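Student project report, 11 Sep 2025

# Does the "less is more" dishware claim hold up in a shared kitchen?

The Darodside residence handbook has a page on kitchens, and that page says students waste less food when they eat from smaller plates. It gives no source. Our residence office believed it enough to replace the dinner plates in the Tremblay building last October, and the handbook now speaks of the change as a success. I wanted to know what "success" meant, so I made it my project for the term.

I should say early that I started out doubtful and finished doubtful. I tried to keep that out of the weighing and I may not have managed it. Anyone who wants to check me can have the raw sheets.

## What the claim says

The idea is easy to follow. A big plate with a normal helping looks half empty, so people add more, and then they leave it. A small plate looks full sooner. You take less, you leave less, and the bin is lighter at the end of the night.

There is older research behind this, and I read what I could get through the library. Some of it found an effect and some of it didn't. Most of the studies I read were done in buffets or in labs where people were served by someone else or were eating for free. That matters, I think. A person who has paid for a bag of rice and cooked it on a weeknight is in a different position from a person standing in front of a buffet. The handbook skips over that difference.

## How I did it

I used two kitchens on matching floors. Tremblay has the new, smaller plates. Okton, across the courtyard, still has the old ones. Both kitchens serve the same number of rooms and both have one food waste bin, emptied each night. For four weeks I weighed each bin before it was emptied and wrote down the number. Wayne Arsenault covered the nights I had lab.

I also put a short survey under every door in both buildings. I got 50 back. It asked how often people cooked, how often they threw out cooked food, and what they served it in.

That last question was almost left off. I added it after eating in the Tremblay kitchen a few times and seeing how much food never touched a plate at all. People ate pasta from the pot they cooked it in. They ate noodles, soup, cereal and salad from bowls. If you swap out the plates in a kitchen where half the meals go into something else, you are testing a smaller thing than you think.

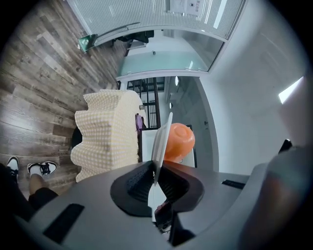 Brittany MacPherson read my draft at this stage and didn't agree. Her comment was that I was being too hard on the idea, because a bowl is just another container with a size, and if small plates work then small bowls ought to work too. She said I should have asked whether the residence swapped the wrong item, and left the theory alone. I think that's a fair point, but it isn't the claim in the handbook. The handbook says plates. If the office wants to say bowls, it should buy bowls and measure again.

## What I found

Over the four weeks the Tremblay bin took in 3,914 fewer grams than the Okton bin. Put that way it sounds like a win, and I expect it's the number that will get quoted if anyone quotes this report.

I don't trust it. A single night in Okton made up a large part of the gap. Someone there cleaned out a freezer and threw away a whole tray of chicken and what looked like several bags of old vegetables. That had nothing to do with the size of anyone's plate. The handbook would count it anyway, since the bin can't tell scraped leftovers from spoiled groceries.

On most other nights the two bins were close. Some nights Tremblay's was heavier. The biggest single difference in that direction was over 700 grams, and I have no explanation for it except that it was the night before a long weekend and people were clearing their shelves.

The survey was more useful to me than the scale. The most common reason people gave for throwing out cooked food was that they had made too much and then forgotten it in the fridge. The second was that a roommate or friend hadn't shown up to eat. Leaving food on the plate came well down the list in both buildings. Several people wrote in the margin that they cook for two days at once and get tired of it by the second. No plate fixes that.

A few Tremblay residents said they go back for seconds more often now. One said the new plates are "fine but annoying." I couldn't tell from the answers whether seconds made up for the smaller first helping, and I didn't ask it well enough to find out.

## Problems with my own work

There are plenty.

- Two kitchens is a tiny sample, and they may just have different cooks in them.
- The scale was a cheap Timanis bathroom model and it isn't made for light loads. I checked it against a bag of flour and it was off by a little each time.
- I have no numbers from before the switch, so I can't say whether Tremblay changed at all.
- People knew I was weighing the bins. Wayne thinks some of them started using the hallway trash to avoid it. I can't rule that out.
- Survey answers about waste are likely to be kinder than the truth.

The third one bothers me most. The residence office didn't weigh anything before October either, and yet the handbook reports an improvement. I asked for the figures twice. The reply was that feedback had been positive.

## What I'd suggest

I'm not saying small plates do nothing. I'm saying that our building has no good reason to claim they do something, and that the money might have gone further elsewhere. Labels and a marker on each fridge would cost almost nothing — the forgotten leftovers problem is the one residents named themselves. A shared shelf for food people won't finish is another cheap thing to try.

If the office does go ahead with plates in Okton, it should weigh the bins for at least a month first, and keep spoiled groceries in a separate bag from plate scraps. I've left the scale and the blank sheets in the Okton cupboard for whoever wants them.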